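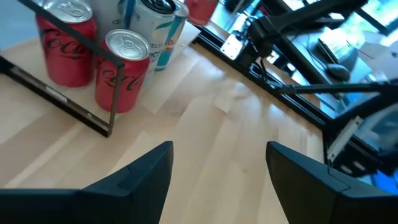
Par Vira Hordiienko

Entretien des plans de travail en bois massif : questions fréquentes

Cette page regroupe les questions reçues le plus souvent à l'atelier Cotitard, au comptoir et par courrier électronique. Elle concerne les plans de travail, tables et établis en bois massif lamellé-collé, finis à l'huile. Pour un plateau verni ou stratifié, voyez avec votre vendeur.

Ce site utilise des cookies pour mesurer son audience et mémoriser vos préférences. Accepter | Refuser | Paramétrer

Mon plateau est livré brut. Puis-je m'en servir tout de suite ?

Il vaut mieux attendre. Un plateau brut boit tout ce qu'on pose dessus, café et vin compris. Laissez-le deux jours à plat dans la pièce où il sera posé, déballé, puis passez la première couche d'huile sur les deux faces et sur les chants. La face du dessous est souvent oubliée, et un plateau huilé d'un seul côté finit par se cintrer.

Combien de couches faut-il au départ ?

Quatre couches fines pour une cuisine. Pour un bureau ou une table d'appoint, deux suffisent. Laissez passer une nuit entre chaque couche et essuyez l'excédent au bout d'un quart d'heure avec un chiffon de coton. L'huile qui reste en surface ne pénètre plus, elle colle et elle prend la poussière.

Quelle huile choisir ?

Une huile dure pour plan de travail, dont l'étiquette indique qu'elle convient au contact alimentaire une fois sèche. À l'atelier nous utilisons la Nimis incolore, vendue en bidon. L'huile d'olive et l'huile de tournesol sont à éviter : elles ne durcissent pas et rancissent. L'huile de lin crue sèche très lentement et jaunit les bois clairs.

Mon plateau a foncé depuis la pose. Est-ce normal ?

Tous les bois changent de teinte à la lumière. Le hêtre tire vers le miel, le chêne fonce un peu, le noyer au contraire s'éclaircit. Pendant les premiers mois, déplacez de temps en temps les objets qui restent à demeure (grille-pain, planche, pot à ustensiles), sinon leur forme se dessinera dessous.

Quel grain pour poncer ?

Pour enlever une brûlure ou une tache profonde, commencez au grain 60, puis 120, puis 180. Poncez toujours dans le sens du fil. Si vous n'avez qu'un voile gris ou des traces légères, partez directement au 180. Dépoussiérez à l'aspirateur avec une brosse douce avant d'huiler, et jamais à l'éponge mouillée.

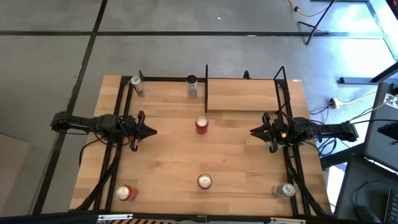

Comment enlever une auréole laissée par un verre ou une bouteille ?

Si l'auréole est blanche et récente, frottez avec un chiffon et un peu d'huile, puis laissez agir une heure. Elle part dans la plupart des cas. Une marque noire vient d'une réaction entre les tanins et le fer. Il faut alors poncer localement ou appliquer de l'acide oxalique avec des gants, rincer et huiler de nouveau toute la surface.

Peut-on poser une casserole chaude directement sur le bois ?

Non. Utilisez un dessous-de-plat, même pour une minute.

Des fentes apparaissent en bout de plateau. Que faire ?

Les petites fentes d'hiver sont liées au chauffage et se referment en général au printemps. Huilez les bouts plus souvent que le reste. Si une fente dépasse l'épaisseur d'une carte postale, envoyez-nous une photo avant de la reboucher. Une pâte à bois posée en janvier sera expulsée dès que l'air redeviendra humide.

Comment fixer le plateau sur les caissons ?

Avec des équerres à trous oblongs, qui laissent le bois bouger dans sa largeur. Ne collez pas le plateau et ne vissez pas à travers des trous ajustés.

Jusqu'à quelle longueur livrez-vous en une seule pièce ?

274 cm pour la série Gellolside, qui est notre longueur standard. Au-delà, le plateau est fait en deux parties assemblées par des tirants, à monter sur place. Les dimensions de l'escalier ou de l'ascenseur sont à vérifier par le client avant la commande.

À qui m'adresser pour une rénovation ?

Lamai Tanasarn reçoit à l'atelier le jeudi après-midi, à partir de 14 heures, sans rendez-vous. Apportez si possible une chute du plateau ou le nom de l'huile utilisée. Les devis pour une rénovation à domicile se font sur photos.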